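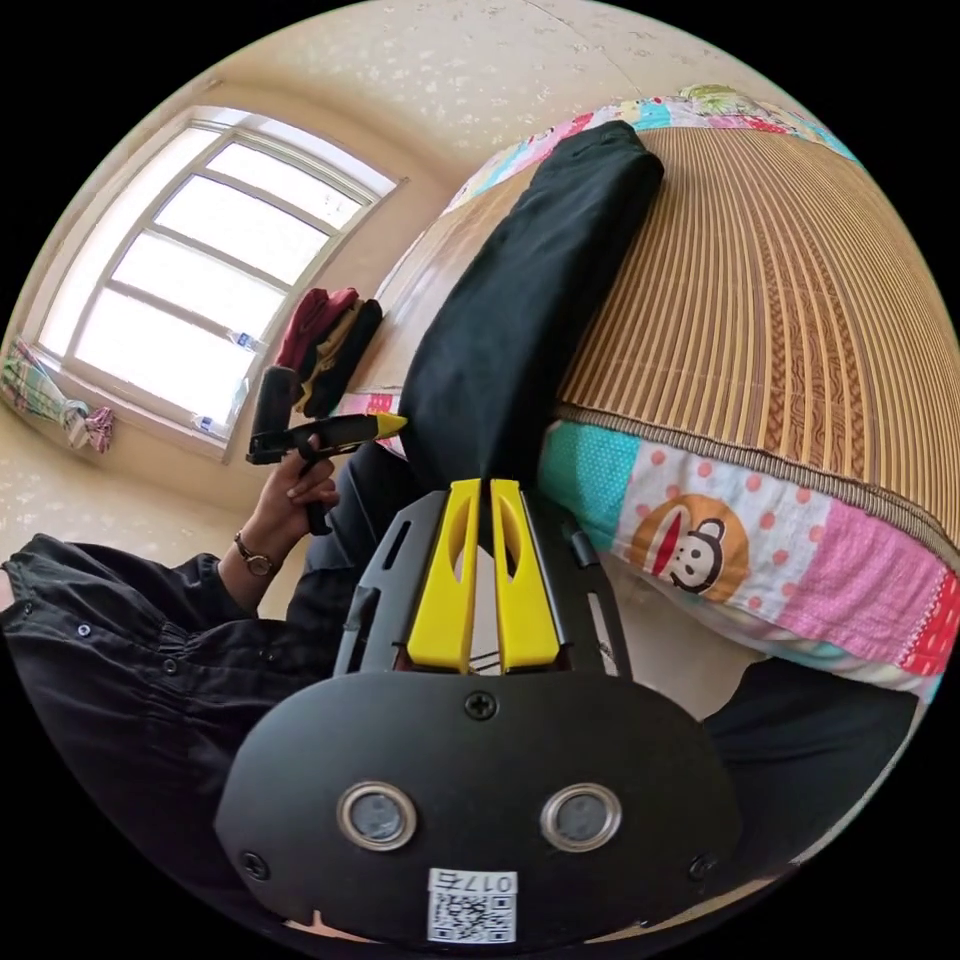 Margit Skjelbred wants to know why the linen swap has moved from the library to the old Konenness school hall, and whether the bus still goes there. It does, every hour till 6 pm, stop is right outside. The library needed its room back for the summer reading thing — no drama.

So, the June swap. Same deal as last year. Bring clean sheets, duvet covers, pillowcases, blankets, take home the same number or fewer. No pillows please, we got stuck with 52 of them last time and the shelter could only use a few. Towels OK if they're not threadbare.

Tie sets together with string and write the size on a bit of paper. Twin, full, queen, king. Last year there was a whole pile of mystery fitted sheets and Ivar spent most of the afternoon streching them out on the floor. 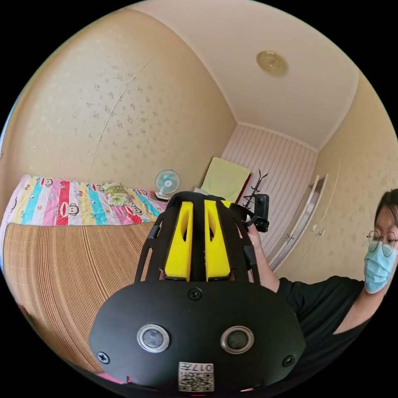

Doors at 9:30 for drop-off, swapping from 11. Frøydis Haugen is running the mending table again, bring anything with a small tear or a missing button. She has thread in most colors but not much elastic, so if you have some spare, bring that too. Coffee and buns by the door, cash only, 29 kroner for both.

Leftovers go to the shelter on Falcão street same evening. Need two people with cars for that, still only have one. Call Agnes Lindholm if you can do it — evenings are best, she dosen't pick up at work.
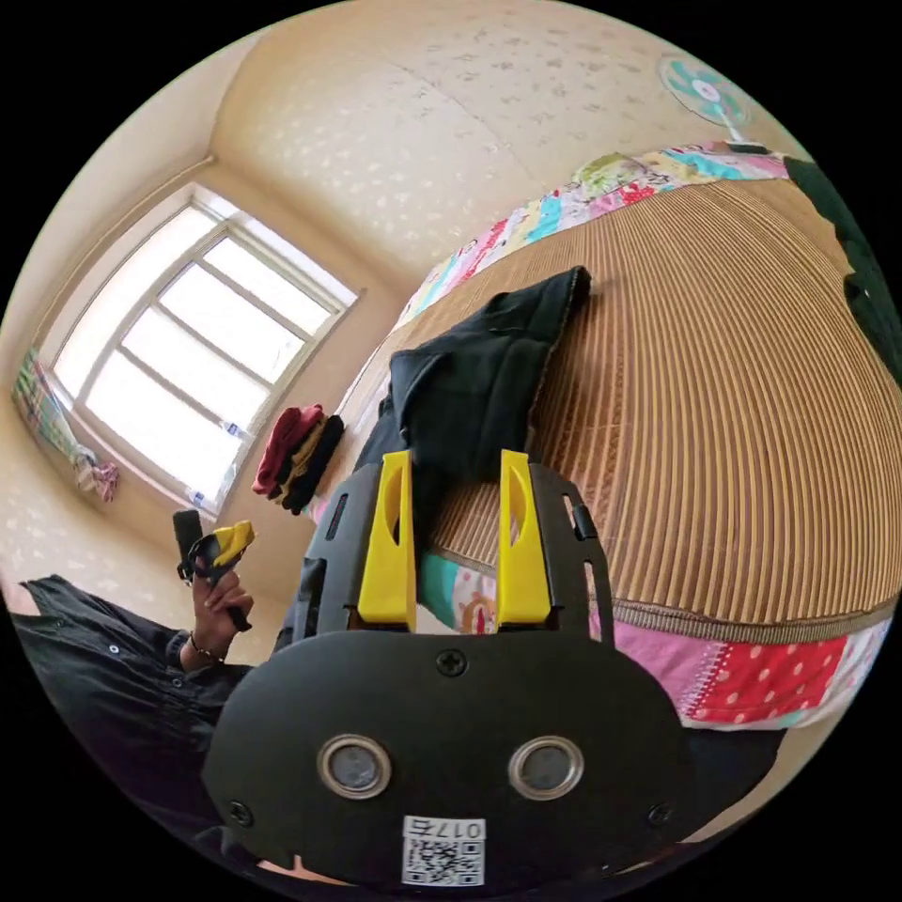 ALSO COMING UP

Seed library reopens, side entrance. Beans and peas mostly.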